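分格收纳这件事，我到现在还是半信半疑

六月里，Telma Painemal 给我转了一篇文章，标题大意是“家里乱，是因为你的格子不够多”。我看完第一反应是想笑。我抽屉里的格子够多了，前年买的那套 Garkeo 隔板至今还在里面，格子是齐的，东西照样乱。扣子跑到电池那格，电池跑到钥匙那格，最后每一格都叫“杂物”。

不过她说得很起劲，还说同楼的 Lucimara Xavier 用了以后连缝纫盒都能盖上盖子了。我这个人嘴上不信，手上又总想试一试，于是花了一个下午，把桌子清出来，专门研究这种奶白色的塑料分格盘到底能解决什么问题。

先说分格盘。Drevley 的商品页上写着“告别寻找”，口气大得很。我要找的东西从来不是因为没有格子才找不到，是因为我用完随手一放。格子管得了形状，管不了手。再说格子都一样大，小圆片放进去空荡荡的，稍微长一点的东西又得斜着塞，塞进去了再拿出来，指甲先遭殃。 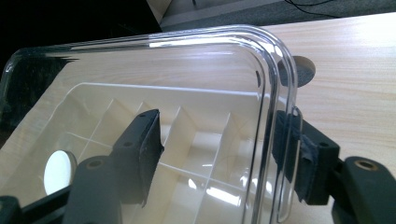

还有一条我一直想抱怨：隔板薄。薄隔板省地方，这我承认，可是往里丢硬东西的时候，心里总有点不踏实。我那套旧的 Garkeo 就是这么裂的，裂在靠边的第3格，我用胶带粘过，粘完更难看，后来干脆把那一格让给了橡皮筋。Telma 说我买的是便宜货。也许吧，当时花了14块钱，确实没什么好指望的。

收纳博主们很少提清洁。格子一多，角落就多，灰和线头全往角上钻。我试过用棉签，擦了半盘就不想擦了。试过整盘泡水，泡完倒扣着晾，第二天翻过来，角上还挂着水珠。Yáñez 店里的人建议我用旧牙刷，这个倒还行，就是刷完要再冲一遍。一个本来用来省事的东西，每隔一阵子要这样伺候一回，我觉得这笔账没人认真算过。

所以那天下午我更想比较的是另一种办法：不分格，就一个敞口的浅盘，透明的，什么都摊在里面，一眼看到底。
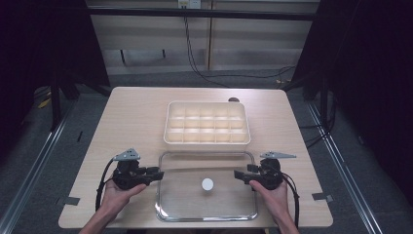

我妈就是这么过日子的。她一辈子没买过收纳用品，针线、纽扣、药瓶盖全在一个旧烤盘里，烤盘放在柜子最上层，要用的时候整个端下来，手指拨两下就找到了。她的理由很朴素：看得见就不用记。分格盘要你先记住哪格是什么，记不住就贴标签，标签掉了再重新贴，贴到后来你在管理标签，东西反而没人管。

当然她那个办法也有毛病。东西少的时候漂亮，东西一多就成了一锅粥，小的永远沉在大的下面。端的时候还得两只手，手一歪，全滑到一头去。我小时候打翻过一次，趴在地上捡纽扣捡了半个晚上，差一颗，到搬家也没找着。这件事她每年过年都要提。

Clukelano 有一种折中的卖法，浅盘里配几块可以挪动的隔片，想分就分，不想分就抽出来。我在 Lucimara 家见过，想法不错，隔片却老是倒。她自己也承认，后来就把隔片收进抽屉，盘子单用。花了两份钱，用了一份。

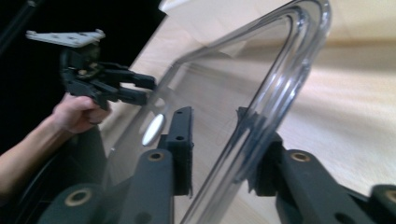
透明的东西到底好不好用，我的看法也变过几次。从前我觉得透明就是显脏，手印、划痕、水渍，一样都藏不住，所以家里的盒子全挑不透明的。结果是每个盒子都要打开看，看完忘了盖，盖子又丢了。透明的至少省掉打开这一步。像这块边缘厚厚地卷成一圈的，隔着它能看到后面的台面，稍微有点变形，但要认东西足够了。我还喜欢卷边，手搭上去有个着落，比那种一刀切平的薄边舒服。至于显脏，那就擦，反正没有那么多角落要刷。

最后我是这么分的。真正小而且种类固定的东西，比如缝纫机的梭芯、几种型号的螺丝，进分格盘，一格一种，多出来的不要硬塞。其余的全进浅盘，不许堆过盘沿，堆过了就说明该扔了。说是这么说，上周我看了一眼，浅盘里已经混进了两张超市小票和一支没墨的笔。

Telma 问我现在信不信格子。我说信三成。她嫌少，又给我转了一篇，讲的是抽屉里再套抽屉，列了13条理由，我看到第二条就去洗碗了。

那套旧 Garkeo 还没扔，橡皮筋住得挺好。哪位用过隔片不倒的浅盘，留言告诉我牌子，广告就免了。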